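Folding tees on the bed vs. a folding board
Laundry & Closets > Folding and storage

nernstead_attic
March
OK I have to share this because I'm so happy with it! I've been redoing all my T-shirt drawers and I finally quit using the dining table. I fold on the bed now. No more hunching, and when a pile is done it sits right there by the dresser.

My routine for short sleeves: lay the shirt out flat, smooth from the middle toward the sides, then pull the neckline straight. Both sleeves go in, the sides go in to meet them, and then I fold it up in 3 from the hem. It stands up on its own in the drawer (mostly).

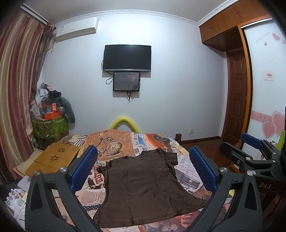 The smoothing is where I used to rush. If the neck is bunched up or one sleeve is tucked under, the whole packet comes out crooked and you end up doing it again. Creases in the body I don't worry about much, they flatten out once the shirts are packed side by side. Oh, and a busy sheet is great for this! Mine has newspaper print all over it and a plain brown tee shows up so well against it, every edge is easy to find.

I've done almost 200 shirts this way between my stuff and the kids' stuff. Ask me anything lol

skikine
Love the enthusiasm but I can't agree on the bed. Too soft! Every time I press down, the mattress gives and the shirt moves with my hand. I went back to the Drodari board after one weekend.

nernstead_attic
Fair, ours is pretty firm. Do you find the board works on bigger sizes? I tried one at my sister's and the XLs hung off both sides.

skikine
They do hang off a bit. I tuck the extra under and keep going. Takes me 5 seconds a shirt and they all match, which makes me unreasonably happy.

rizk_and_socks
Bed person here! You can stick a big cutting mat under the shirt if the mattress is squishy. Also try folding dark shirts inside out, they pick up way less lint.

tumblelow
Inside out?? Then you have to flip it when you're half asleep at 6 am. No thank you.

rizk_and_socks
I flip it the night before :)

tumblelow
On the hem thing, does anybody else get one corner that stretches out longer than the other? I have a few old cotton ones that do it and they never fold square.

nernstead_attic
Yes! I fold that corner in first so there's a straight line to work from. Going to try the cutting mat tonight too, I have one in the sewing closet.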